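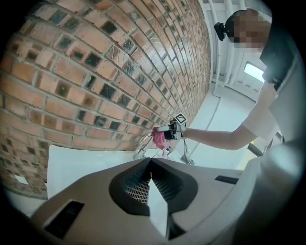
Hand-held gripper with pink cloth, brick wall side of the room.

Progress report: good practice rules for hand-held gripper work
To: Widad Jaber, Dunstan
From: Samer Sfeir, Wusham
August 26, 2018

You asked for a short report on whether the rules we were funded to write are being followed and whether they do any good. The first answer is partly. On the second I am less sure than the proposal was, and I would sooner say so now than in the final account.

Where we are

The rule book stands at 13 rules, down from the first draft, which ran to far more and which only Sawsan Khoury had read to the end. Six of the 13 deal with the marker on top of the gripper: how it is fixed, how it is kept clean, when a session has to stop if it comes loose. The rest cover cables, the floor, what the person holding the tool wears, and how a session is logged.

We have now checked 79 sessions against the rules. The people doing the work were told which sessions would be checked, so please treat any good news below with care. I have asked for unannounced checks and Sławomir Adamczyk has agreed to them from next month.

What the checks show

The marker rules are kept. They were kept before we wrote them down, as far as I can tell, and I don't think the project should claim credit.

The cable rule is a different matter. It says no cable may hang free between the tool and the ground while the operator is moving. Cloth work is done at arm's length and low down, and the cable drops to the floor whatever the book says. We can either clip it to the forearm, which operators dislike, or admit that the rule as written can't be kept. Marwan Abou Jaoude wants the clip. I have tried it for a morning and would like the rule changed.

The clear floor rule also needs work. "Clear" has been read as "nothing the operator will trip on", as "nothing at all", and in one log as "tidy". Small items and devices on the floor within reach of the hand were passed by one checker and failed by another. Until the wording is fixed, the pass rate for this rule means nothing and I have left it out.

The log is the part I trust least. Nearly 700 entries have been made on the Vavo sheets, and a great many have every box ticked in the same stroke. A sheet that is always perfect tells us how people fill in sheets.

On the Loklow standard

The proposal promised that our rules would be "in line with" the Loklow standard. I have been through it twice. It was written for machines bolted to a floor behind a fence, and most of it has no bearing on a person walking about with a gripper in one hand. We could produce a table matching our rules to its clauses — Marwan has started one — but I'd ask you to think about whether you want it. It would look thorough and change nothing in the room.

Spending and time

Spending is within plan. The checking has taken longer than we allowed, mostly from arguing over the floor rule, and the second round will start late.

Before the next report

Sawsan will rewrite the floor rule with a stated distance from the operator's feet. Sławomir will run the unannounced checks. We will cut the log sheet to the boxes somebody has made use of at least once. I need a decision from you on the Loklow table, and on whether the cable rule may be altered without going back through the full review.

Samer Sfeir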